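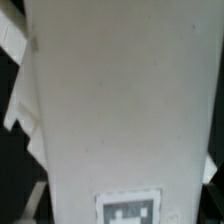

Fig. 3.1 Matt white surface at a steep angle, a few small specks, printed square at the bottom.

Chapter 3
White Surfaces: Looking Before Cleaning
Clem Nepia

What this chapter covers
Reading a white surface by eye. Telling a mark from a shadow. Writing down what you found so the next person can find it too. Choosing a first method, and when to stop. Cloths and water are here, stronger products wait until later in the book.

You will need
A notebook with squared pages, a soft pencil, a hand lamp, two clean cotton cloths, a soft brush, a bowl of plain water. Gloves if your hands are anything like mine. No sprays yet, leave them in the cupboard.

Before you start
Read the section on dust in the last chapter if you skipped it. A lot of people skip it. Dry dust plus a wet cloth makes grey streaks, and grey streaks on matt white take longer to get off than the dust would have.

3.1 Why white is hard
White shows everything, people say. Partly true. It shows dark crumbs and coffee. It hides pale grease quite well, and it hides old repairs better still, until the lamp moves. It also picks up colour from the room. A white panel near a green curtain is a slightly green panel. Near a window on a dull morning it goes blue, and under a kitchen bulb it goes cream.

So a plain white surface is hardly ever one white. In Fig. 3.1 the upper right is greyer and cooler, the lower middle lighter and warmer. Soft change, no hard line anywhere between the two. When you see shading like that, write "shading" in your notes and leave it there for the moment. Do not write "dirty". Move the lamp, look again, and if the grey moves with the lamp it was never on the surface.

Matt is worse than gloss for this, or better, depending what you are after. Gloss gives you a reflection of the window and you spend your time dodging it. Matt spreads the light out, so you get broad soft greys and small raised bits can disappear if you look from straight above.

3.2 Get low
Most people inspect from standing. Fine for a first look. Then bend your knees and look along the surface, eyes not far above it. Things that were flat specks from above may turn out to have a bit of height. Dips show up. So do cloth fibres, which you left yourself.

Low views have one drawback – distance goes funny. The far end bunches up and near things look large, so a speck at the far side seems further from the edge or nearer to it than it is. Never measure by eye from a low view. Stand up, use the tape.

Do it from two sides at least. In the practice room at Dallwood (room 304, the long one) the benches are too close to the wall to get round all of them, so students turn the smaller panels instead. Works just as well. Put a pencil cross on a bit of paper at the end you started from, or you will forget which way round it was by the second turn.

3.3 Specks, smudges and edges
Three words we use all the way through the book.

Speck – small, seperate from anything else, dark or pale. May be loose, may be stuck, may be in the surface itself. You cannot tell by looking.

Smudge – soft sides, no clear beginning. Often from a hand.

Edge mark – anything that breaks the line of an edge. Could be a stain, could be a chip or a notch, could be a bump of something stuck on. The tan mark near the upper left of the surface in Fig. 3.1 is a good one to think about. Stain or notch? You would have to go and put a finger on it. Write "edge mark, tan, small" and come back.

Beginners name the cause too early. They write "tea" and then treat it as tea. Grellness, the student who sat in front of me in my own first year, spent a whole Wednesday afternoon on a tea stain that was a missing flake of paint. Wet cloth, dry cloth, wet cloth. By four o'clock the flake was the size of a coin.

3.4 Writing it down
Draw the outline first, any old rectangle will do. Number the marks in the order you meet them. For each one give

its place, measured from two edges
its size, or "small" if smaller than the pencil point
its colour in ordinary words
loose, fixed or not tested

A line from a real notebook reads: "Mark 3, grey speck, 110 mm from right edge, 40 from top, not tested." Nothing else needed. "Not tested" is a perfectly good entry and you should have plenty of them at this stage.

Anything printed or stuck on goes in the drawing too, with its outline, and your cloth stays off it. Labels, stickers, printed squares, stamps. Water gets under paper quicker than you would think. Work up to a finger's width away and stop.

3.5 First methods, gentlest first
Brush. Dry, soft, one direction, away from yourself. Loose specks go at this point. Mark them off in the notes.

Dry cloth. Folded, no pressure to speak of. Turn to a fresh face after every pass. On matt paint hard rubbing makes a shiny patch and the shine stays for good.

Damp cloth. Wrung out till it stops dripping, then wrung again. One pass, wait, look from low down. Test in a corner first. The McAlister method, which some colleges teach, puts the damp cloth before the dry one. I find it smears, but use it if your tutor does and be consistant.

Then stop. Whatever is left after the damp cloth needs a name and a proper product, and that comes in the next chapter along with the Mukano chart.

3.6 A note on light
Hand lamp at the side, held low, then raised slowly. Bright line along one edge? Usually just light catching. Dark line? Shadow, crease, dirt in a joint. Lower the lamp on the other side and see if the line swaps over. If it stays put, number it and put it in the drawing with the rest.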